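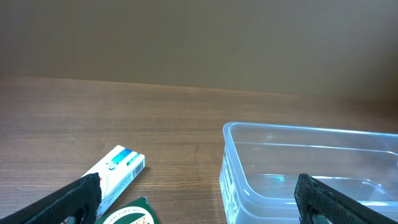
Clear tub, bench by the wall

Home | Notebook | Stock | Log out

Fri, a.m. Castska dye batch again. 386 g water, 13 g soda ash, stirred till clear. Cotton swatches in at 8, out at 16 min. Blue still patchy on the Omora cloth, fine on the Drindwood. Think its the sizing. Scour first next time, hot, longer than last time.
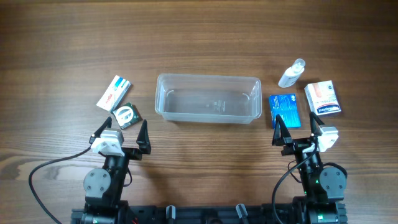
Entry by Apinya Chuensuk

Kodikara thread took the color best, go figure. Rinse ran pale by the third go. Swatches pinned up to dry, labels on the BACK this time please. Need more soda ash before we try teh green. Didn't get to the wool.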